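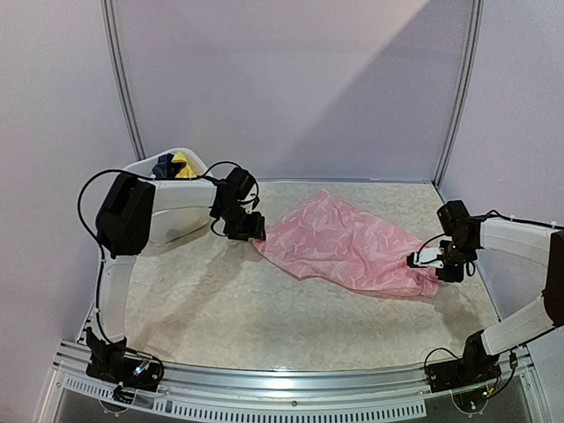 Folding thin tops so they stay folded?

Posted by Stefaniia Hordiienko

I have a drawer of thin summer tops, the see-through kind with a print, and they won't hold a fold. I do it neatly, shut the drawer, and by Thursday it looks like somebody was searching it for jewels. Cotton tees behave fine. Is there a trick, or do I give up and buy hangers?

Osvaldo Tedesco

Hangers. I bought 60 and have not thought about it again.

Valentyna Antoniuk

Hangers work until the straps slide off and you have a closet floor full of tops. Lay it flat, face up, hem toward you, straps away from you. Smooth it out from the middle. Pull the hem straight at both corners before you fold anything, or the crookedness follows you all the way in. Then sides to the middle, straps down, and roll from the top. Stand the rolls on end in a shoebox, packed close enough that they hold each other up.
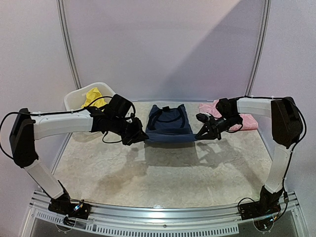

Navy top laid flat, hem in front, straps at the back

Practice on something dark and plain. Slippery prints are for later, when your self-esteem can take it.

Béla Pintér

Tried the shoebox. My cat has it now. The rolling part is good though, 9 tops in half a drawer.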